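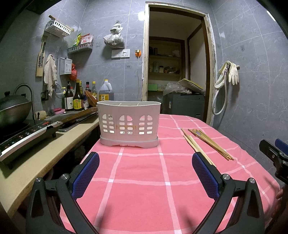 Robot Learning from Demonstration
Handout 4: Collecting demonstrations with hand-held grippers

Module leader: Ikechukwu Briggs
Read before the Gatbridge practical. Bring a printed copy of the log sheet.

4.1 What we are collecting

A demonstration is one complete go at a task, from the hands at rest to the hands at rest again. For each one we store the video from the gripper camera, the path of the gripper through the room, and how far the jaws were open at each moment. The learning system is trained to predict the last two from the first. It gets no other information, so anything you knew while doing the task and the camera could not see is lost.

The set for this term is called Preratard. It covers small kitchen jobs done in ordinary homes. The target is 700 demonstrations across all groups. At the start of January we had 352 that passed checking.

4.2 The chopstick task

The task is to move chopsticks from the table into a utensil holder. It looks easy and is one of the harder ones on the list, for these reasons.

Chopsticks are thin. When they lie flat on a tablecloth there is very little to get hold of, and the pads tend to press the cloth as well. Come down with the jaws open, let the pad tips touch lightly on either side, then close. If the cloth bunches up, open and start the grasp again. Leave that in the recording.

Chopsticks lie close together. In the kitchen used for this handout there are two loose groups on the table, one pale and one darker, lying almost parallel. Taking one stick from a group and taking several at once are different skills. Decide which you are doing before you start and write it on the log sheet as "single" or "bunch". Do not switch halfway through.

They have to be turned. A stick lying flat must end up close to upright before it goes in. Turn it in the air, clear of the rim. Groups last year turned it against the rim, and the trained system copied them and pushed the holder along the table.

The holder has dividers. Say on the log sheet which section you are filling. If you fill a different one each time with no rule behind it, the system has no way of learning which to choose and will hover between them. A light, see-through holder is also harder for the camera than a solid one, as the colour of the cloth shows through the openings. We want examples of both kinds.

4.3 Using two grippers

You may work with one gripper or two. With two, one can steady the holder while the other places the sticks, or both can carry a bunch between them. Keep to the same hand for the same job throughout a session. The hand that is waiting should be held still and to the side, not put down.

Start both recordings before either gripper moves. Tap the pads together twice in view of both cameras so that the two files can be lined up afterwards.

4.4 The room

Leave the kitchen as it is. Bottles along the wall, bags hanging up, washing-up things by the sink and a wok on the cooker are all useful background. A system trained on bare tables at Holroyd did well at Holroyd and badly everywhere else.

Things you should check:

Cookers are off at the control panel before you begin.
Knives are out of reach of the work area.
No letters, prescriptions or family photographs are in view.
The householder has signed the form and knows which rooms will be recorded.
Lights stay the same for the whole session. A bright reflection on tiles is fine. A lamp switched on halfway through is not.

4.5 How much to vary

Change one thing every few demonstrations. Move the holder a hand's width. Turn the sticks to another angle. Spread the group out, or push it together. Swap the side the sticks are on. Do not change everything at once, or we cannot tell later what caused a failure.

Each group records 30 demonstrations per kitchen. Stop if you are tired. Tired people move in jerks and make shortcuts, and both show up in the trained system.

4.6 Mistakes

Keep a demonstration if you slipped and put it right. A dropped stick picked up again is worth having, because the robot will drop sticks too. Throw it away if:

a bare hand touched an object partway through;
the gripper camera was covered;
the recording started after the first grasp;
you stopped to talk with the jaws closed on something.

Of the demonstrations sent back from the Cuvthorpe kitchens, 117 were rejected, most of them for the first reason. It is very natural to reach out and straighten a stick with your fingers. Reset by hand between recordings, never during one.

4.7 Log sheet

Fill in one line per demonstration, straight after you finish it. Columns are: kitchen code, number, one gripper or two, single or bunch, section of holder, result, remarks. For result write "done", "done with slip" or "not done". Remarks can be short. "Cloth caught" is enough.

4.8 To prepare

1. Practise the grasp at home with kitchen tongs and two chopsticks on a towel. Note where it goes wrong.
2. Write a starting rule and a finishing rule for the task, each in one sentence. Your partner should be able to follow them without asking you anything.
3. Suppose every demonstration in a set has the sticks to the right of the holder. Describe what you would expect a trained system to do when they are on the left, and how you would test it.

Answers to 2 and 3 are due at the practical. Grippers are signed out from the lab store at 9.30 and must be back, charged, by 4.00.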